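The lid bench, two years on

Posted 1 February 2020

Writing this fast, between a shift that ran over and a dinner I'm already late for. Sorry in advance for the mess.

Marisol Begay asked me last week if I was for the arms or against them. Couldn't answer. I've worked at Gurketti long enough that people expect me to have a position, and I've got one, sort of, it just won't fit on a button.

So. Background for anyone who doesn't work there. Gurketti packs creams and ointments for other companies. Small runs, odd tubs, whatever the big packers turn down. For years the last job on the floor was the lid bench. You picked up a lid, looked at it, turned it over, looked again, put it on the tub or threw it in the bin. All shift. The place employs 137 people and I'd bet most of them have done time on that bench. Vitalii Horobets did 13 years of it. He says his thumbs still do it in his sleep.

Then the arms came in from Clevov. The talk beforehand was all about speed and headcount. Would we lose people, how many, which ones. Management put up a poster. The poster said no one would be let go, and to be fair no one was let go. People left, though, and weren't replaced. Those are different things on paper. On the floor they feel pretty close.

What I want to talk about is the other stuff. The part that wasn't on the poster.

First thing, the bench went quiet. The old bench was the loudest spot in the building, six or more of us shoulder to shoulder, and that's where you heard who was getting married and who was fighting with the landlord. Hands busy, mouths free. Now the work that's left is watching. Watching is terrible for talking. You've got a screen and a stool and you're alone with it, and if you look away to laugh at somebody's story you miss the thing you're paid to catch.

Second thing, the pace. Everybody figured the arms would be fast. Ours are patient more than fast. They come in over a lid, open wide, close, lift. Then the next one. A good packer beats them over an hour, easy, and loses to them over a week. I didn't understand what that would do to people's heads. Yaroslav Kovalchuk used to be our quickest and he was proud of it, he had a right to be. Being quickest doesn't mean anything now. What do you give a man in place of that? We gave him a login. 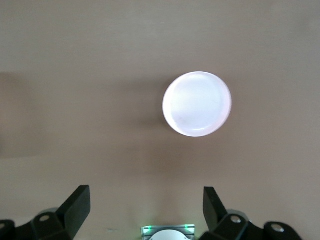
One lid on the bench, seen from the gripper.

Most of my working day looks like that now. A white disc on a tan surface and two black fingers waiting at the bottom. I used to hold these things. I knew a bad one from the feel, a little drag on the lip, before I'd even looked. Now I have to find it with my eyes, on a screen, where white on white is about the hardest thing there is to judge. Is that a scratch or is it the light. Is the rim bent or is it just the angle. I know a lot about lids and half of what I know lives in my fingertips, and there's no place to plug those in.

This is my real complaint, if I have one. The company bought the arms and kept the people, good, but it didn't ask what the people knew. Hryhorii Panasiuk set up the line for Clevov and he was decent about it, he stayed past his hours and answered everything. But he had a sheet of questions and they were about sizes and weights. None of them was "how do you know." We'd have talked his ear off.

Now the other side, becuase there is one. My wrists don't hurt. I'd stopped noticing they hurt, I thought that was just what wrists were. Sandra Haworth had surgery on hers at 31 and she came back to a job she could do sitting down with a coffee next to her, and if you tell her the old bench was better because of the gossip she will let you have it. She's right. I miss the talk but I wasn't the one who couldn't open a jar at home.

And the younger ones like it. They get moved around, they learn the restart, they learn to change the finger pads, a few have gone over to Mykhailiuk for better money doing exactly that. The lid bench never got anybody hired anyplace. I can't pretend it did.

So for or against is the wrong question, Marisol, that's my answer, a week late. The arms are here. Grivach is putting them in too, I hear, come March, and my cousin there wants to know what to ask for. I told her this.

Ask for two stools at the screen. I mean it, two. Costs next to nothing and you get the talk back, and the second pair of eyes catches what the first one slid past. We've been asking for ours a long while.

Ask for time off the screen that counts as work. Let people handle the lids, good ones and bad ones, every shift, so the hands don't forget. If nobody on the floor can feel a bad lip anymore then you're trusting the screen all the way down, and I don't think the poeple selling the screen would even want that.

Ask who gets to say stop. At our place it was a supervisor at first. You'd see trouble and have to go find someone. It took some 2 months of griping to get that changed, and now anyone on the stool can stop the line and no one gets a talking to for it. Get that in writing before the crates are opened.

And ask what happens to the fast ones. I haven't got a good idea there. Yaroslav trains the new people now and he's good at it, but I've seen him at the end of break with a tub in his hand, putting the lid on and taking it off.

Ok, dinner. They've called twice. If you're at Grivach or anywhere else getting arms this year, write to me, I'll answer when I'm off shift.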